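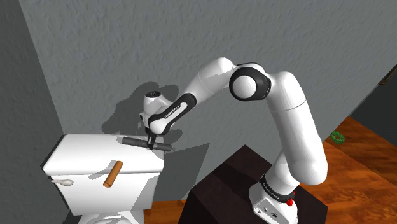 Notebook entry: rights clearance, Prumadum archive
Tuesday, January 18, 2022

1. License review. The Lineten agreement was read again in full. Clause 17 permits reproduction in print and on the Prumadum website. It does not mention excerpts used by third parties, and the notice attached to the August delivery is silent on the same point. Written confirmation has been requested from Lineten.

2. Sadden recordings. Of the 25 recordings under review, two carry no signed release from the performers. Both have been withdrawn from the public listing until releases are obtained. The ownership of the sound and the ownership of the underlying text are to be entered separately in the register, as the earlier entries combined them.

3. Takedown request from Osagie. The request identifies the work but gives no statement of authority to act for the owner. A reply was drafted asking for that statement. The page remains online in the meantime. Colleagues should not correspond with Osagie by telephone on this matter; all contact is to be kept in writing and filed with the draft.

4. Open points. Whether the quotation exception covers the full-length captions in the Sadden catalog has not been settled. The older credit lines still need to be checked against the contracts.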